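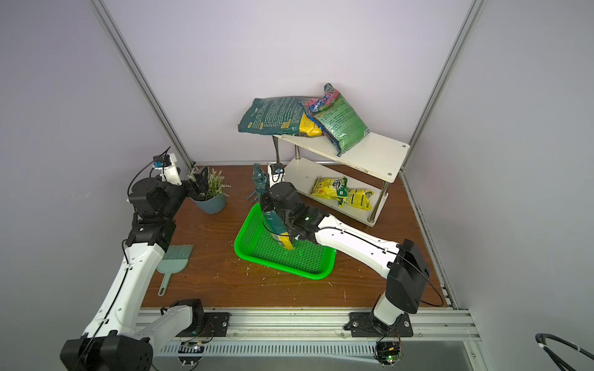 About the Bameo Robotics Club

We are a student club at the Tedesco School, and we have been teaching robot arms to do ordinary household and garden chores for a good few years now. If you have a child who takes things apart, or you are a student who would like to take things apart with permission, you are very welcome here, and we hope this page tells you most of what you want to know before you come and see us.

The school itself goes back to 1887, when it taught bookkeeping and drafting in two rooms over a feed store. The club is a good deal younger. It was started by Girish Gautam, who teaches physics and had been given the use of the old drafting room on the condition that he clear it out first (the clearing out took longer than the first robot did). That room is still ours - Room 30, at the end of the upper hall, past the music lockers.

What we work on

Every school year the club picks one theme and stays with it. We have done the kitchen, the sewing box and the mail room, and this year we are doing the garden shed. The project is called Toment, a name the students voted for and have never quite explained to the rest of us. The job is to get two arms to tidy a potting bench: bags of soil to be picked up and put in a basket or on a shelf, hand tools to be gathered, and a flower pot that should be left standing at the end of it all.

It sounds simple, and new members always think it will be done by Thanksgiving. A bag of soil is a tricky thing for a gripper, though. It sags and slides, it changes shape the moment you touch it, and it never looks the same twice to a camera, so the students spend a lot of their time talking about where to take hold. Top corner or middle? Pinch the fold, or go for the fat part? We have had some wonderful arguments over this, and a whiteboard that says PLEASE DO NOT ERASE over a drawing of a bag from six sides.

The printing on the bags matters too, and it has turned into a nice little language lesson. Ours are labeled in Chinese, and the students who can read it have been teaching the rest of us. Everybody in the club now knows 营养土, potting soil, on sight.
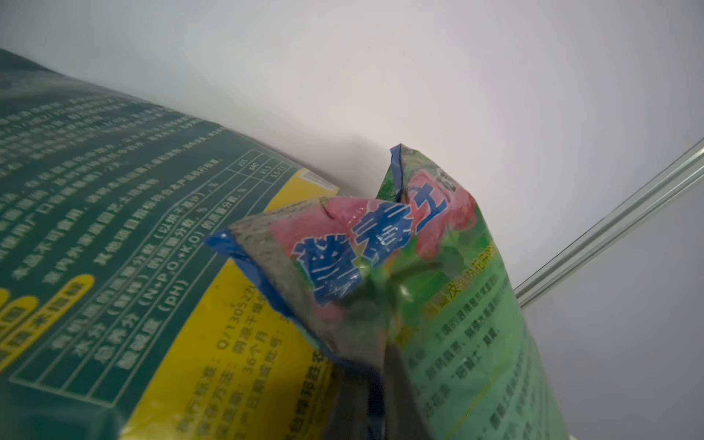 Harsh Jaiswal told us at the spring open house that he had joined to write code and was surprised to spend his first month just learning how to pick up a bag, and that he would now recommend that month to anybody. We get a lot of that, and we are always glad to hear it.

Who we are

There are roughly 20 of us in a normal year, from grades eight to twelve. Éabha Mac an tSaoi looks after the workshop side, meaning wiring, mounts and the safety talk. Trilok Pal runs the programming table and is very patient with beginners. Ronaldo Dumlao takes the team to the Brornar Challenge each year, where we compete as team 3722, and he also drives the van.

Joining

You don't need any experience, and there is no test. We meet after school until 5:30, and new members can start in August or after winter break. Please wear closed shoes and tie back long hair. Come up to Room 30, knock loudly - it can get noisy in there - and ask for Girish.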